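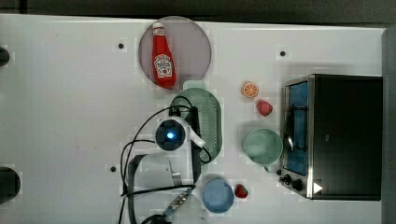
Bench testing at Bilton, with the arm over the colander.

Can a machine tidy your kitchen yet? I get asked that at every barbecue, so we've put our answer in writing (short version: bits of it, slowly!). 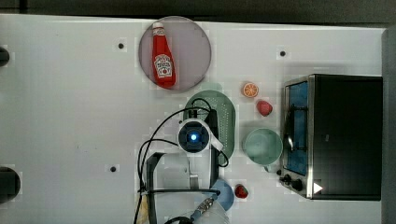

I'm Réka Illés and I run the home chores program at Bilton, where our software, Minja, is learning to clear up after a meal. It's the job every parent would hand over first, me included. We practise with small stuff in bright colours, like the ketchup bottle lying on its plate and the strawberries near the toaster oven, and a bottle is a very different grab from a berry. Since August Minja has done 67 full clear-ups without help and needed a person to step in on another 32. I'd love those numbers to be kinder, but they're ours.
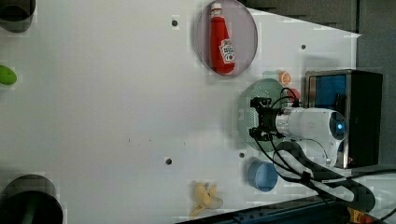 KEDOW, December 16, 2023 – Bilton today opens sign-ups for its first home trial, called Rita. We're looking for 3 households who'll put up with a slow helper at the kitchen bench. My colleague Géza Szekeres reckons folding laundry is still years off, and I'm not arguing with him.

Trial enquiries: Kristóf Somogyi, Bilton front office, Kedow.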